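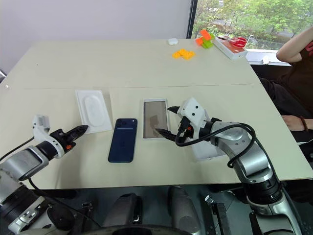 Does Pitch Count Really Wear Down a High School Pitcher?
Final project report, Intro to Sports Statistics
Laimutė Dzene and Hjørdis Nyberg

Why we picked this

We both grew up going to games at Irnberg, and we both kept score on paper, so when the project list came out with baseball on it we grabbed it the same minute. Our question was simple: does a starter's control get worse as the pitches add up, and can we see it in numbers that anyone in the bleachers could write down?

What we did

We scored 18 home games from the Irnberg varsity season and split the work by inning. For each pitch we wrote down ball, strike or in play, plus the running count for that pitcher. Hjørdis typed everything into the spreadsheet. Laimutė wrote the part that sorts pitches into groups (first 25, next 25 and so on) and finds the strike rate for each one. We left out relievers who faced fewer than 5 batters, because one wild at-bat would swing their whole line.

What we found

For the group as a whole, the strike rate held up much longer than we expected! The first 25 pitches were in fact the worst stretch for most starters, which surprised us both. Bakhtiari, the junior lefty, was the clearest case. He walked batters early in nearly every start and then settled in and looked like a different pitcher by the third inning.

The drop came later, and it was steep. Prokar had a lovely start in May where he cruised through 56 pitches and then walked the next two hitters on nine throws. We still argue about whether he was tired or just annoyed at the strike zone.

Problems

Our biggest one is that coaches take pitchers out when they look tired, so the high-count groups only contain guys who were pitching well. We also disagreed on 16 pitches when we compared sheets from the one game we both scored all the way through, mostly foul tips.

Next time

We'd love to add velocity. Coach Tender has offered to let us use the team's radar gun in the spring, and Hjørdis already has a column ready for it.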